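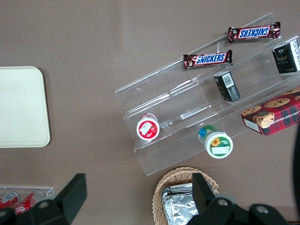 The acceptance test was scheduled for two hours and Bakari Mussa had blocked out the whole day. He had run the counter at the Khaemba ferry terminal for long enough to know what a two-hour test was.

The specification ran to 40 pages. Section 5 covered restocking and fulfillment, defined as the removal of one named item from a tiered display and its placement in a tray, with no other item displaced by more than the width of a thumb. Somebody at Trurnley, the company that held the lease, had written "thumb" and the lawyers had let it stand. Atitz, the company that made the arm, had asked twice whose thumb.

The arm was mounted on the customer side of the counter. Its engineer was a woman named Plellus who had driven up the night before and slept badly. She typed the first order.

"Candy bar," she said.

"Which one?" said Mussa.

"They're the same."

"The top one is upside down. If you take the lower one first, you have to reach over nothing. If you take the top one first, you have to reach over the lower one."

She looked at the display. The arm had already started. It took the lower one, closing on the crimped end of the wrapper, lifted, paused, and set it in the cream tray. Mussa wrote down the time. It had taken 40 seconds.

"I do that in three," he said.

"You've done it more often."

"How often has it done it?"

"In simulation or on hardware?"

"In a store."

"Once," said Plellus.

They went on. The shortbread box was red and plaid and the arm was good at it. The green box lying on its side was harder. The software wanted the box upright before lifting it, and stood it up, considered the result, and laid it down again. It repeated this until Plellus pressed a key.

"It has a preference for stable poses," she said.

"It was stable on its side."

"It has two stable poses and they score the same."

Mussa wrote this down under Remarks. The form gave him five lines for remarks and he had used four.

The small round containers came next. He had been waiting for them. They lay on their sides near the front, the one with the strawberry on its label and the one with the sunflower on its lid, and a container on its side is a wheel. Every clerk he had trained had sent one across the floor in the first week. He showed them to put a finger in front before they picked it up. There was no page in the specification for the finger in front.

The arm came down over the strawberry one. The left finger touched first, by a small margin, and the container began to roll. The arm stopped, opened, moved to where the container now was, and tried again. The left finger touched first.

"Can you tell it to put one finger down and leave it there?" Mussa asked.

"They're coupled. Both move or neither does."

"Then come at it crooked. Put the left one down past it, on the shelf, and slide back until it stops."

Plellus thought about that. She opened a file, changed an offset, and changed a second number that undid part of the first. It took most of the morning. Mussa served 3 customers by reaching around the arm, which waited for him each time with its fingers open.

On the next run the arm came in off center, set the left finger on the acrylic beyond the container, and drew back. The container rolled against the finger and stayed there. The right finger closed. The lift was uneven, but it was a lift. The container went into the tray, where it rolled to the raised rim and stopped.

"Forty-four seconds," said Mussa.

"Is that a pass?"

He read section 5 again. There was no limit on time. He looked at the sunflower container, which had shifted when the shelf was touched, and laid his thumb beside it.

"Yours or mine?" he said.

She held out her hand. Her thumb was narrower. He measured with his own and signed the line.

The foil packages in the basket were scheduled for after lunch. They were stacked, the foil was crinkled, and the wrapping reflected the light. Plellus asked whether she could have the lights turned down. Mussa said the switch was behind the door, and it did the whole terminal - she would have to ask the ferry.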